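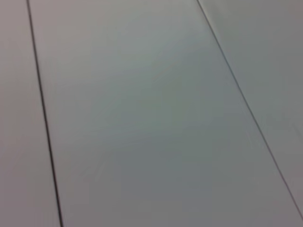
Pale gray panels, close up.

My city wants to charge for takeout containers. Starting in May, any restaurant inside the limits has to add 10 cents for every disposable box or cup, or else join the new reusable program. The program is run by a company called Ronaslow. You borrow a box, you scan it, you bring it back to a drop bin, and they wash it and send it out again.

I should like this. I've been carrying my own coffee mug for years and I get cranky about foam. But I went to the Thursday meeting where they presented it and I came home with more doubts than I left with.

The first is the number they kept putting on the screen, a 64 percent drop in container trash. I asked where it came from. It came from a trial in Hirkell, which is a college town, and the trial was run in two dining halls where everybody eats in the same building and walks past the return bin on the way out the door. Good for them. I live 120 blocks of strip mall away from anything like that. When I get noodles I eat them on my couch, and the box would sit in my sink until I remembered it.

The second is the washing. Somebody has to drive a van around, pick up dirty boxes, wash them with hot water and drive them back. The boxes are thick plastic. How many trips does one have to make before it beats the flimsy thing it replaced? The man from Ronaslow said "it depends on the user." I wrote that down. Of course it depends on the user! I wanted to know what happens if the user is me.

Cuiping Xiao, who owns the dumpling place near my bus stop, got up and asked who pays when a box never comes back. The answer was that the restaurant gets billed after 10 days and can "recover the cost from the customer." She asked how. They moved on to the next question.

Then there's the dime. It goes to the restaurant, or to the city, or to a cleanup fund — I heard all of these in one evening and the handout has it two different ways. My friend Qianru Xu thinks I'm being a grouch and that even a sloppy fee makes people stop and think before they take a second cup. She may be right. I did start carrying bags to the store after the bag fee, and I complained about that one too.

Still, I'd like them to try it on one street first, count the boxes that come back, and print the count, bad or good. I sent that to the council office and got an automatic reply saying my comment was valued. The vote is next month. If anyone has used one of these programs outside of a campus, leave me a comment and tell me how many of the boxes are still in your car.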